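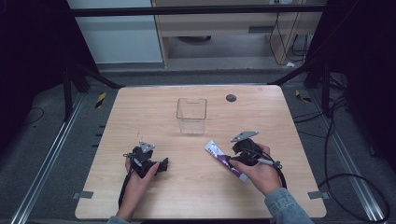 Another Season, Another Roster Nobody Can Afford

I have played Jallside on my phone almost every day for 14 months, so take this as a complaint from someone who keeps logging in. The May update added a new hero, Magnusson, and the announcement was three paragraphs of exclamation points. The team was thrilled. The players, we were told, had been begging for him.

Maybe some were. I read the forums and what I mostly saw people asking for was a fix to the matchmaking, which still puts level 30 accounts up against people who have clearly been spending since launch. We got a guy with a hammer.

I don't hate Magnusson. His match-four power is fun, and the way he shoves tiles down a column can save a board you had given up on. My trouble is with how you get him. He costs 900 shards to unlock. I kept track for the whole event, playing both daily runs and never missing a login, and I finished with 137. You can do the division yourself. The studio, Wiltside, calls this "a rewarding path for every kind of player," and I would like to meet the kind of player they had in mind.

The usual defense is that free games have to make money somewhere. Sure. I've bought the monthly pass more than once and didn't feel robbed. But a price tag that says ten dollars is a price tag, and I can say yes or no to it. Shards come in packs that never quite add up to what you need, bought with gems, which come in packs of their own. By the time you've worked out what a hero costs in real money you have already bought half of him. 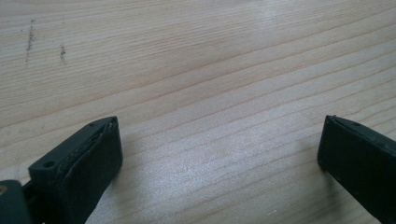

And then the hero gets weaker. Torunn Eide made this point on her blog last year and got yelled at for it, and she was right. A new character shows up strong, sells for a month, and then a "balance pass" arrives a little before the next one is announced. I can't prove anyone plans it that way. Maybe the testing is just bad. From where I sit the two look the same, and the shards don't come back in either case.

What bothers me more is the welcome-party tone. Every release is written as if a friend has arrived at the door. We're so proud, we can't wait for you to meet him. It's a sales notice. I'd think better of Wiltside if they posted the drop rates at the top, then the full cost, then the lore for whoever wants it. Suvness, which is a smaller puzzle game with uglier art, does pretty much that. Its events are dull and I trust them completely.

People tell me to vote with my wallet. I've stopped buying shards, and I doubt anyone at the studio noticed, considering that a small group of big spenders seems to carry the whole thing. The rest of us fill out the leaderboards so they have somebody to beat.

I'll probably try the next event. I like the puzzles, I have a long bus ride, and the guild chat is good company. But I've quit reading the announcements, and I'd suggest you keep your own count of what an event pays out before you believe anybody's description of it, mine included.

Comments

tilepusher
137 is generous. I got less than that and I set an alarm for the second run.

Vidar Eklund
I disagree about the balance changes. Half of the older heroes got stronger in the same patch. Nobody writes an essay about those.

greenrow
@Vidar which half? Mine are all still on the bench.

mossy_k
Tried Suvness after reading this. You weren't kidding about the art.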